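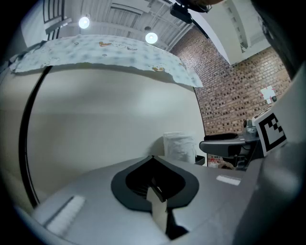 A strip of tan cardboard

Hello again, families! Reading placement for the summer program starts Thursday, and we have 253 children signed up, which made us all very happy.
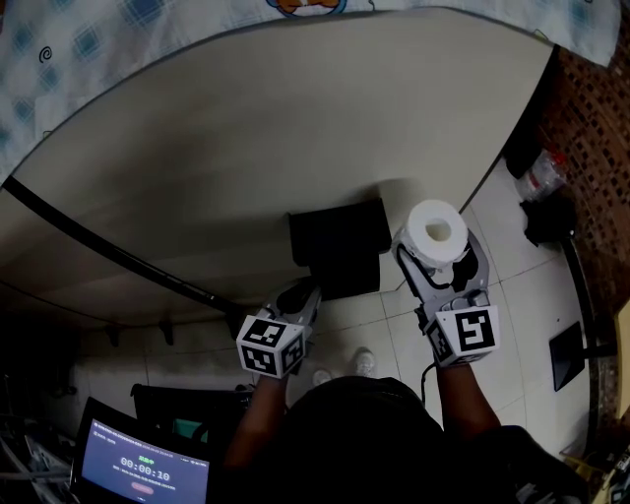
Holham Schools, Reading and Placement Office

Each child reads a short story aloud to a teacher and then answers a few questions on paper, 30 minutes in all (a little more if they're shy, and that's perfectly fine).
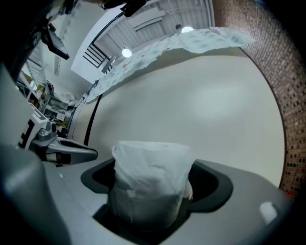 White plastic, gathered at the top

There's nothing to study, so please don't let anyone lose sleep over it! Zarnmont families go to the library, and Fillemow families to the music room.

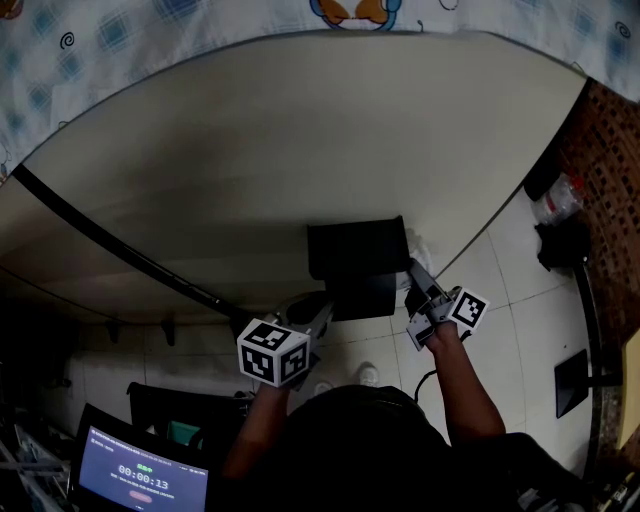 Beside the white table, from above

Groups will be posted by Monday. If yours seems wrong, call Ryan Horrocks, who is always glad to talk it over.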